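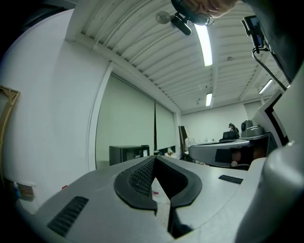 Home | Live | Records | Gear | About

April 2019
by Štefánia Matoušek

Greston at Stostivholm, second night

Got there late, missed most of the opener (Jisameo, a duo, drum machine and a bass). Caught the last 2 songs. Liked both, bought the tape.

Room holds up to 2000 and looked close to full. Greston walked on at 9 sharp, no intro, straight into "Boiko". Brave choice. Vocals buried for the first verse, then somebody at the desk woke up and it was fine from there on.

New stuff is slower. Lots of organ. The middle stretch dragged a bit -- three ballads in a row, bar line got long -- but "Route 527" pulled everyone back. Best drumming I've heard from this band, loose and way behind the beat. Guitar solo went on to long. Didn't mind.

No banter, hardly a thank you. Encore was one song, the old waltz, done almost solo with the bass player humming along. Would of taken another.

Sound is better on the left by the stairs -- the balcony eats the high end everywhere else. Coat check slow. Go if they come back in September.

Contact | © Štefánia Matoušek | Back to top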